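Give the Kitchen Table Back to the Kitchen

By Shahnaz Siriwardena 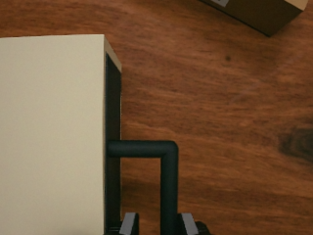
A cream-colored box on a wooden tabletop.

My parents bought one table in their lives and used it for 25 years. We ate on it, did homework on it, cut out curtains on it and wrapped every parcel that left the house. It had a burn near one end where someone had put down an iron. When they moved to a smaller place, the table went to my cousin, who still has it.

I bring it up because I have spent the last two years looking at apartments, first for myself and then with my friend Chie Kinoshita, and a large share of them have no place for a table. They have a counter with stools. The floor plan calls this a dining area. At the Rukura building, which was finished last November, the largest unit has three bedrooms, two bathrooms and a counter 14 inches deep. A dinner plate takes up most of that. Two people can sit there side by side, facing the sink.

I think this is a mistake, and I think builders and buyers share the blame for it.

The builders' case is simple enough. A table and four chairs need a good piece of floor, and floor is expensive. The agent who took us around Rukura said people eat on the couch now. Some do. I have done it plenty of times. But I ate on the couch in my last apartment mostly because the couch was the only place to sit, and I suspect the same is true of a lot of the people who get counted as preferring it.

Eating is also a small part of what the table was for. You need a flat surface at a normal height to fill in a form, sew on a button, repot a plant, or sort through a dead relative's papers. I did that last one on the floor of a rental on Peixoto Street, with the piles laid out by year, and my back hurt for a week. A desk doesn't do the job. A desk belongs to one person and faces a wall. Two people can't sit across from each other at it and argue over a bill.

A counter has its own trouble. It is a work surface for cooking, so it has a kettle on it, and a toaster, and crumbs. Anything you spread out there has to be cleared before someone can make lunch. The stools are too high for small children and for anyone with a bad hip. Chie's mother is 81 and will not climb onto one. When she visits, she eats in the armchair with a tray on her knees, and everyone else stands around her holding plates.

There is a fair argument on the other side. Plenty of families who own a table never see the top of it. Mail lands there, then library books, then a box waiting to be returned to a store, and after a month the whole thing is a shelf with legs. Chie made this point to me more than once while we were looking. Her old table in Kuven was buried for most of the year she lived there, and she got tired of moving things off it and then moving them back.

I accept that, but I don't think it settles the matter. A table that collects things can be cleared in five minutes. A home without one can't produce it when eight people come for a birthday. We clear ours at six in the evening, before anyone starts cooking, and whatever is still there goes on the stairs. It's a dull rule and it works most nights.

The fold-down kind is sometimes offered as the answer. I lived with one for 12 months. It was hinged to the wall and you had to move a chair, a lamp and the recycling to bring it down, so it stayed up. The ones that pull out from under a cabinet are better, though the one I tried shook when you cut bread on it. If you are very short of room, a small square table pushed against the wall beats either of them. You can seat two at it daily and drag it out for four.

What I would like from builders is modest. Draw the table on the plan, at its real size, with the chairs pulled out and people in them. If it doesn't fit, say so and stop labeling that corner a dining area. Take a little from the second bathroom, or from the bedroom closet you can park a bicycle in. And put a light over the spot. The Clenska row houses on the north side did this, with one plain ceiling fixture and an outlet in the wall below, and in every one I have visited there is a table under that light.

Buyers could ask, too. We asked about parking, water pressure and the noise from the road. In all those viewings it took me most of a year to start asking where the table goes. The usual reply was a look around the room, then a hand waved toward the counter.

We took a smaller place in the end, with one bathroom and a square kitchen. The table came from a school that was closing. It's too long by a few inches, and you have to turn sideways to reach the back door.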